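Why does bread go stale?

By Despina Georgiev

Have you ever left a slice of bread on the kitchen bench and come back to it the next morning? It was soft when you left it. Now it is hard at the corners, and it tastes a little like cardboard. Most people say that the bread has dried out. This is partly right, but there is a bigger secret inside the slice, and scientists needed a long time to find it.

To understand the secret, we must first look at how bread is made.

What is inside a loaf?

A simple loaf has flour, water, salt and yeast. Flour is made by grinding grains of wheat. When you rub flour between your fingers it feels like a fine powder, but under a microscope you would see that much of it is tiny round grains of starch. Starch is how a wheat plant stores its food for later. You can think of each grain as a very small lunch box, packed tightly.

When the baker mixes flour with water, another part of the flour wakes up. It is called gluten. Gluten makes long stretchy threads, and these threads join together into a kind of net. The yeast, which is alive, eats sugars from the flour and gives off a gas. The gas is caught in the net and makes bubbles. This is why dough grows bigger when it rests in a warm place.

Then the dough goes into the oven. The heat makes the starch grains drink up the water around them. They swell and become soft, like rice does when you cook it. Inside each grain the starch was in neat rows before, but now everything is loose and mixed up, with water in between. That is what makes fresh bread so soft.

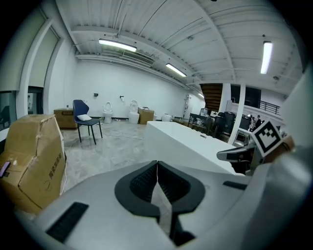 When the loaf comes out of the oven, it begins to cool, and the starch begins to change again. Slowly it tries to go back to its neat rows. As it does this, it pushes some of the water away. The water moves to other parts of the loaf, and a part of it travels out to the crust. So the soft middle becomes firm, and the crispy crust becomes chewy and a bit like leather.

Scientists have a long name for this. They call it retrogradation, which you can say like this: RET-ro-gra-DAY-shun. It means "going backwards". The starch does not go all the way back to how it was in the flour, but it goes far enough that your teeth will notice.

The surprising part is that a loaf can go stale even if no water leaves it at all. You can wrap it so well that not one drop escapes, and it will still become firm.

The fridge is a bad place for bread

Many families keep their bread in the fridge. It seems like a good idea, because milk and cheese stay fresh there. But the starch goes back to its rows faster when it is cool, so bread in the fridge goes stale sooner than bread in the cupboard. It does stay free from mould for longer, and in a hot summer, like we have here in February, this can matter more to your family.

The freezer is different. It is so cold that the water turns to ice and can hardly move, and the starch gets stuck as it is. A frozen loaf can wait for weeks. My neighbour Etenesh Gashaw bakes every weekend for the school in Dutwood, and she slices her loaves before she freezes them. Her children take out only the slices they want for toast.

Can you make stale bread fresh again?

Yes, for a little while! Heat loosens the starch rows once more. This is why toast made from old bread tastes so good. When you warm bread to 63 degrees or more, the middle begins to soften again. But eat it soon — when it cools, it becomes hard even faster than the first time.

Bread with mould on it is another story. Mould is a living thing, and its threads can grow deep into the loaf where you do not see them. Heating does not make it safe. Put it in the compost and wash your hands.

Try it at home

You need 3 slices from the same loaf and 3 bags that close well. Ask an adult before you start.

Put each slice in its own bag and close it. Place one in the cupboard, one in the fridge and one in the freezer. Wait 2 days. Then take them all out and let them sit in their bags until they feel the same temperature as the room.

Now press each slice gently with one finger. Which one springs back? Which one feels firm? Write down your answers, and ask someone in your family to do the test with closed eyes.

Words to remember

Starch: the food that a plant stores in its seeds.
Gluten: the stretchy net that holds bubbles in dough.
Yeast: a tiny living thing that makes dough rise.
Retrogradation: when cooked starch goes back into rows.

Thank you to Tarek Khoury at the Jultport bakery, who answered my questions at five o'clock in the morning with flour up to his elbows.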